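Teleop vs. scripted demos for the bathroom tasks, what are you all using?

Board: Learning from Demonstration > Simulation
Started by riviere_left, October 2025

riviere_left wrote:
Hi all! I've been lurking since March and finally have something worth posting. I'm putting together a set of household tasks in sim with a Franka arm, and the bathroom one is my favorite so far. The arm has to carry a small object around a toilet and all the clutter that comes with it, and I'm teaching it by remote control with a 3D mouse. No scripted waypoints, just me, the mouse and a lot of coffee.

I've got 18 demos I'm happy with. The policy trained on them reaches the right area nearly every time and then gets timid over the last bit, sort of hovering and drifting sideways. It's so close! I wrote up the setup on my project page and I'm pasting the top part in so you don't have to click around.

Ollolwood task notes, part 2: the small yellow thing
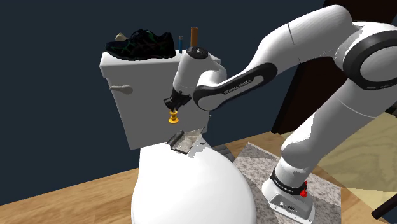 2 min read

The gripper already has the yellow-gold piece between its fingers at this point, hanging in front of the tank. I love this part of the task because the space is so awkward. You have the tank on one side, the bowl underneath, and the wrist right up by the stuff on the lid, so every little twist of the mouse matters. When I drive it well the motion looks like a person being careful around somebody else's bathroom. When I drive it badly it looks like a crane.

The piece has a rounded top, a narrow neck and a wider base, and where you grab it changes everything later on. I try to record a mix of grasps so the policy doesn't fall in love with one.

End of paste. So, questions. Should I keep going with teleop, or switch to a planner that makes me 500 clean ones overnight? And does anybody slow down on purpose near the end of a demo?

gripforce_mel wrote:
Oh this is fun, nice render too. Keep going with teleop! Your hovering thing sounds so familiar. I bet when YOU get close you let go of the mouse for a second to look, and the arm sits there doing nothing. The policy learns "sit here and do nothing" and it learns it really well. Go plot your action sizes over time and look for a flat patch right before the goal.

warnach_dan wrote:
I'm going to be the grump and say planner. Mouse teleop in sim gives you all the wobble of a human hand and none of the feel of contact. With a toilet tank that close to the fingers I'd want clean, repeatable paths. Let the planner do the boring part and save your wrists.

gripforce_mel wrote:
Dan, we did this one in the Clinditz thread! The planner paths were gorgeous and the policy fell apart the first time it got bumped a little off the line. The wobble is useful. People correct themselves all the time and those corrections are exactly what you want in the data.

warnach_dan wrote:
The Clinditz planner had no noise added at all. Put noise on the start pose, perturb it mid-path, and you get corrections for free. I stand by it.

Sylvain Hoarau wrote:
You can have both. I would keep the 18, cut each one into segments relative to the object (approach, grasp, carry, final move), then replay the segments from new starting poses and keep only the runs that succeed. The human style stays in and you get your volume. For the final move, though, record extra by hand. It is the segment that transfers worst in my experience.

Also, what view does the policy get? In your picture the wrist and gripper are in front of the tank, and from that angle I can imagine the fingers hiding whatever they are about to touch. If it's the only view you train on, a timid ending would not surprise me.

riviere_left wrote:
Wow, okay, lots to chew on, thank you!! Mel, I plotted it and you nailed it, there's a flat patch in nearly every demo. I do stop to look. I had no idea I was doing it.

Sylvain, yes, one fixed view, the same as the picture. I'll add a wrist camera tonight. The segment idea is great and I want to try it this week.

tapioca_servo wrote:
Is the sneaker on the tank part of the task or just there? Asking since I do a lot of clutter stuff and I'd be moving it around between demos like crazy. Same for the blue rod and the brown cylinder. That brown one is right behind the wrist, so it would be a great thing to shuffle.

riviere_left wrote:
Just clutter! I've been leaving it all in the same spots, which I'm now guessing is a bad habit.

tapioca_servo wrote:
Yeah, shuffle it. A policy will happily use a shoe as a landmark. Mine once steered by a cereal box for a whole training run and I was so proud of it until I took the box away.

warnach_dan wrote:
Agree with tapioca. And fine, I'll agree with Sylvain's mix too, as long as the filtering is strict. Check for collisions with the tank as well as the final pose. A run that scrapes its way to the goal shouldn't count.

gripforce_mel wrote:
Mark the calendar, Dan agreed with somebody.

On slowing down: I'd say go slow but never stop. Pick a speed you can hold all the way in, practice 2 or 3 throwaway runs before you hit record, and if you need to look, look before you start the final move. You can trim the idle frames from the ones you have, too, no need to redo them all.

riviere_left wrote:
Update! Trimmed the idle frames, added the wrist view, retrained overnight with nothing else changed. The hover is mostly gone! It still drifts to the left when the grasp is low on the base, so that's my next batch of demos. Clutter shuffle goes in after that, and then segments. I know I changed two things at once, Dan, please don't yell.

warnach_dan wrote:
Not yelling. Run it once with each change alone, though, I want to know which one did it.

riviere_left wrote:
Queued both. Will post the curves when they're done.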